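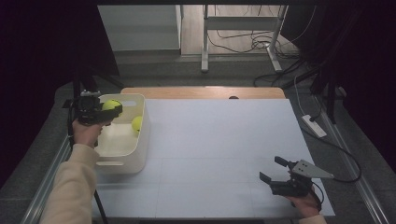 Unit 5: Sorting and Containing Small Equipment

Course: Storage and Upkeep of Activity Rooms
Instructor: Nandini Warrier
Lab sessions: Leonie Janssen, Uswood Building

Purpose of the unit

This unit covers the storage of small loose items, with sports balls as the main case. Students will learn to choose a bin, prepare a work surface, and return items to storage so that the next group can begin without delay. The reading for this unit is Chapter 5 of the Wemeck course packet.

5.1 Terms

Container: any open or lidded vessel assigned to one class of item.
Home position: the place on a shelf or table to which a container is returned.
Rolling stock: items that move on a level surface when released. Tennis balls are the standard item in this course.

5.2 Choosing a bin

A rigid plastic bin with straight or slightly sloped walls suits most rolling stock. The white bin on the tabletop at the head of this handout has a cutout handle in the near wall and another slot in the far wall, with two yellow-green tennis balls inside. Openings of this kind make a bin easy to lift, but they also set a limit on what may be kept in it. Nothing narrower than the slot should be stored loose.

Light-colored bins are preferred in the lab. Dirt shows quickly on them, and a bright ball can be seen from across the room. Rounded corners are easier to wipe than square ones.

5.3 Preparing the surface

Clear the table before any container is opened. A board laid over the tabletop gives a plain working area and protects the finish. Where the board is made in panels, check the seams with the palm of the hand; a raised seam will turn a rolling ball. Place the bin to one side and leave the rest of the board free for sorting.

Cables and power strips on the floor near a work table are to be noted on the room sheet before the session begins. Walk around them, and do not carry a full bin over them.

5.4 Procedure for returning balls

1. Set the bin within easy reach, with one handle facing you.
2. Take one ball at a time and lower it into the bin. Do not drop it.
3. Release the ball close to the floor of the bin and wait until it has settled.
4. Fill the far corners first – this leaves the near side open for the hand.
5. Stop when the top layer is level with the handle slots.
6. Return the bin to its home position and initial the room sheet.

5.5 Assignment

Prepare a one-page storage plan for the Gounder Room inventory, which lists 1291 loose items. The plan may not exceed 1000 words. State the type of bin for each class of item, the home position, and the order in which bins are to be returned. Plans are submitted to Ms. Janssen at the start of the next lab session. Students who have not yet signed the Nullstead equipment form must do so before using the storage area.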